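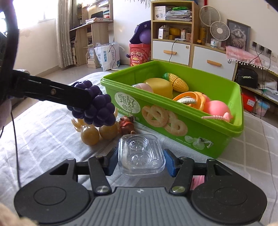

Toy grapes, small loose pieces and a clear moulded container beside the green bin.

How to sort a mixed tub of toy food and small pieces

Toy food sets start out with a place for every piece, and after a few months everything is in one tub with bits of other toys mixed through it. This page covers sorting a mixed lot of small plastic toys on a table, cleaning what needs it and putting it away so that it can be found again. Allow a Saturday morning for a big tub. A small one can be finished before lunchbox time on a weekday.

What you need

A table or other raised surface
A cloth to cover it, a sheet or an old tablecloth will do
One large bin or tub for the main set
Two or three smaller containers, clear if you have them
A bucket, dishwashing liquid, a soft toothbrush and a towel
Sticky labels or masking tape and a marker
A rubbish bag

Set up the surface

Lay the cloth flat and pull out the creases. Round pieces such as grapes, eggs and oranges will roll on a bare tabletop, and a cloth slows them down. A cloth with a grid or check on it is handy, as you can give each kind of toy its own patch. Avoid very busy prints. Small pieces disappear against them.

Stand the main bin towards the back of the table with its long side facing you. Keep the space in front clear for sorting. Put the smaller containers within reach, lids off.

Take things out in handfuls

Don't upend the whole tub. Tip out a handful or two, deal with that lot, then go back for more. If you pour out everything at once you lose the clear space, and the heavier pieces end up on top of the ones you are looking for.

First sort, by size

Go quickly here and don't stop to match sets. Big pieces go to the left and small ones to the right. For our purposes a big piece is anything longer than 100 mm. Bunches of grapes, loaves and whole vegetables are usually the biggest things in a food set. Clusters like the grapes should be lifted and shaken gently over the cloth, as little pieces can get caught between the berries.

If there is a child under three in the house, do a separate pass for choking hazards before going any further. Anything small enough to fit inside a toilet roll tube goes straight into a lidded container, up high.

Second sort, by kind

Now work through the small pile. These groups cover most mixed lots:

Fruit and vegetables
Bread, cakes and biscuits
Plates, cups and cutlery
Figures and animals
Parts of something else
Rubbish

The fifth group is the slow one. Pronged bits, connectors, pegs and odd-shaped ends all look alike when they are away from the toy they belong to. Don't throw them out on the day. Put them in one container marked PARTS and keep it for a month or two. When a toy turns up with a piece missing, look there first.

Figures tend to turn up in food tubs and should come out early. They are long for their weight and make it hard to see what is under them. Lay them against the side of the bin until you have finished the food, then move them to wherever the other figures live.

Choosing containers

The main bin should be wide and fairly shallow. Ours is a bright green rectangular one with a biscuit label on its long side, 甄好曲奇, and it does the job as well as a shop-bought toy box. A printed side is useful in its own way. Children who can't read yet will remember "the green one with the white label" well before they will remember a word on a piece of tape.

If you are buying one, 13 litres is a good size for a single food set. Pandaso and Stamari both do plain tubs of that size, and the Stamari one has the better handles. Check the shelf first. On a shelf 600 mm wide you want tubs that will sit side by side with enough of a gap to get your fingers in.

Clear plastic packaging with moulded hollows is worth a second look before it goes in the recycling. The round recesses suit small round pieces, one or two to a hollow, and you can see at a glance when one is missing. Run a finger along the rim first. If it is cracked or sharp, put it out. Thin packaging won't last under heavy toys, so it should sit on top of the tub and never at the bottom.

Washing

Solid plastic pieces can go in a bucket of warm soapy water for ten minutes. Use the toothbrush on anything with grooves or clusters. Hollow pieces with a hole in them should be wiped with a damp cloth and kept out of the bucket, as water gets in and goes mouldy. The same goes for anything with a battery, a magnet or a fabric band.

Rinse, shake and lay everything out on the towel. Leave pieces overnight if you can. In February in most parts of the country they will dry on a shady verandah by mid-afternoon. Keep them out of full sun, as the yellows and pinks fade first.

Packing it away

Put the largest pieces in first, along the sides. Fill the middle with medium pieces. Small sets go in their own container on top. Stop when the bin is three-quarters full. If there is more to go in, start a second bin or store half of the toys and swap them over at the end of term.

Label the end that will face out. Masking tape peels off cleanly but curls in the heat, so press down the corners.

Shake out the cloth over the table before you fold it, and check the floor on all sides for strays.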